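Kids' Corner > Science > Robots Up Close

Home | Stories | Science | Make It | Ask Us

A Robot That Practices in a Pretend House

Last month I got to visit the robot lab at Clerirard for their open day, and I have been talking about it ever since (sorry, family!). The robots I watched do their chores inside a computer. The whole house is pretend, a bit like in a video game, and the robot in it is pretend too.

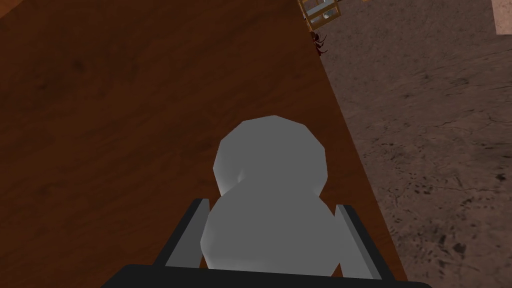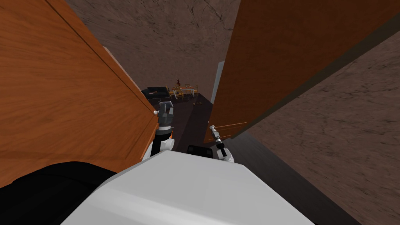 Why use a pretend house?

I asked Gönül Kurtuluş this, and she laughed and told me how many mugs she used to sweep up. When a real robot is learning, it drops things and bumps into things, and then somebody has to fix them. In a computer you press a button and the room is back the way it was. Her team can run the same job 4000 times and never buy a new mug!

The people who do this have a word for it – simulation. It means a copy of something, made so you can try things out.

How does a robot hold something?

Think about picking up a grape with your finger and thumb. You don't even think about it, right? A robot has to. Its "hand" is called a gripper, and the ones we saw have 2 fingers. In the first picture they have hold of a lumpy gray thing that looks to me like a little snowman. If the fingers press in the wrong spot, a round shape like that can roll right out. Squeeze too hard with a real one and you might crack it.

What's so tricky about a door?

I thought doors would be easy. Nope! A door can only swing one way, around its hinges, so the robot's arm has to move in a curve to follow it. Look at the second picture and find the small white knob on the left door, with a gripper right beside it. Now look between the doors and you can see all the way through to a black sofa and a table with chairs. I want to live there.

Try it yourself

1. Put on a pair of thick oven mitts (cold ones, please).
2. Pick up a potato using only your thumb and one finger.
3. Now open a cupboard the same way, and stop when it's halfway.
4. Ask a friend to tell you where to move while you keep your eyes shut.

Number 4 is the hard one. Sinan Yurt, who showed my group around, had all of us try it, grown-ups too, and it took me almost 100 seconds to find one cupboard handle. My "robot" brain needed a lot more practice.

Words to know

Gripper – the part of a robot that grabs.
Simulation – a pretend copy made on a computer.
Hinge – the bit that lets a door swing.

Comments

Rizzi: i did the potato one and dropped it on the dog. he is ok

Okeck_reader: My class wants to know if the robot gets tired in the pretend house?

Author: It doesn't, but Gönül says the computers get pretty warm!

Mom of two: We did the cupboard game after dinner. Keep the glasses on a high shelf, folks.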